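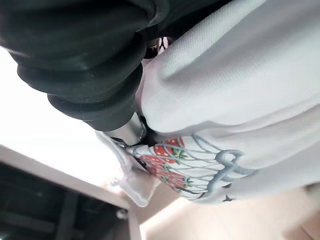 Kevin Costello had been told the job was teaching. Three weeks in, he thought of it more as being followed around by a slow child who never asked questions.

The contract was with Gukix, and Gukix had the floor above the old carpet showroom in Ostthorpe. You went up the back stairs at seven in the morning, you put your phone in a tray, and you picked up cloth with a machine until lunch. After lunch you picked up cloth with a machine again. The target was 2000 good examples by the end of November. The board by the door said 1088.

"What makes one good?" he had asked on his first day.

"If the learner can use it," said Coughlan, who ran the floor.

"And how do you know if it can use it?"

"We find out later."

He had worked eleven years in a hotel laundry and had never once been allowed to find out later. A sheet was folded or it was not.

This morning it was the strawberry cloth again, the white one with the berries in a net bag. He knew it too well by now. He brought the black fingers down on a fold, closed them, and felt nothing, since there was nothing in the handles to feel. That was his main complaint. Any fool picks up a cloth by feel. You rub your thumb and you know if you have one layer or two. Up here you looked at a screen and hoped.

"You're pausing," Coughlan said behind him.

"I'm looking."

"It'll learn the pause."

"Then it'll learn to look."

Coughlan wrote something down. She wrote a lot down. Kevin had asked to see the notes once and been told they were for Punow, the people paying for all this, who had never been up the back stairs as far as he could tell. Punow wanted a machine that could clear a room in a care home. It said so on the poster in the break area, over a drawing of an old man smiling at an arm. Kevin's mother was in a care home. She would have hit it with a shoe.

He lifted. He put the cloth down where it was supposed to go and pressed the pedal with his foot, and the counter went up by one. Then he messed the cloth up by hand, which took a second and was the only part of the day he was really good at, and started over.

Around ten he dropped one. The fingers had taken too little and the corner slid away. He reached for the other pedal, the one that threw an example out.

"Keep it," Coughlan said.

"I dropped it."

"Pick it up again and keep the whole thing. They want recoveries."

"Since when?"

"Since last night. There's an email."

So the drops were good now. Last week he had thrown out 18 of them, and stayed late to make up the difference, unpaid. He thought about mentioning it. He picked the cloth up off the floor of the cell instead, badly, on the second try, and the counter gave him his one.

At lunch they ran the learner. They did this every so often, mostly to show visitors, but there were no visitors today, just Kevin with his sandwich and Coughlan with her notebook. The arm came down over the strawberries. It closed on a fold a bit left of where he would have gone. Then it stopped.

It stayed there long enough for him to chew and swallow.

"That's you," Coughlan said. "That's your pause."

"It's not looking at anything, though."

"You don't know that."

"Do you?"

She didn't write that down. The arm went up with the cloth hanging from it, higher than it needed to - he did that too, he'd have to admit, it was a habit from keeping sheets off a wet floor. There was no wet floor up here. It carried the cloth across, let go, and came back to wait.

"So is that a good one?" he asked.

Coughlan closed the notebook on her pen. "Eat your lunch," she said. "We've got 2 more hours on this cloth and then they're sending towels."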